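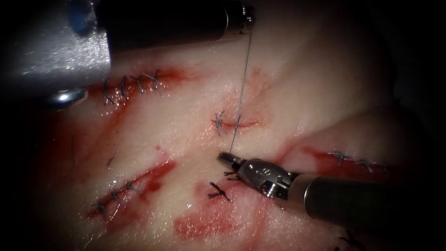 February -- instrument budget, suturing bench

Grasper jaws are the item to plan around. The right one holds the thread fine mid-stitch, but we only have 3 spares and the Gandar quote is 748 each, with a 19-day lead. Msimang is cheaper but wants a minimum order of four.

Tissue pads: one now carries several closed wounds plus the one in progress, so keep filling them up before opening new. Restinen to requote pads and dark suture together.

Not buying a second wrist until Zidalholm confirms the fit. Ask again at 2 pm.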